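I caught Janaína Moura on the phone between two jobs, and she was already laughing about my desk before I'd finished describing it. She tidies work tables for a living, mostly for small offices, and Funby, her one-woman outfit, has been at it since June.

"Everybody wants to buy the organizer first," she told me. "Please don't! Get everything out where you can see it, then find out what you own."

Her own system is pretty plain. One long bin goes at the back of the table, and the loose stuff comes forward — pens, markers, pencil stubs, whatever has rolled off somewhere. She'd rather the bin was see-through, or close to it (mine is bright red, and she sighed at that). At Maldonado, her biggest job so far, she sorted 900 pens and kept 80.

"I tried every one on scrap paper. Every one! My hand hurt for days."

I asked about the short pencils, the ones I can never throw out. She keeps them, happily. What she can't stand is a marker stored with no cap, and she got quite worked up about it.
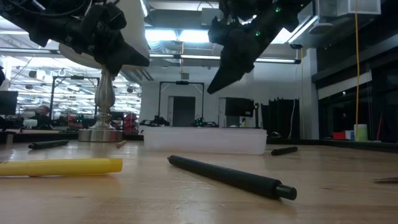 Maldonado's office manager wrote to me later that the pens were fine now but people still dropped them anywhere after lunch, and could Janaína please come back. She's going, for 30 minutes a month.

"Bring a bin," she said when I asked what I should do about my own table. "Not the red one."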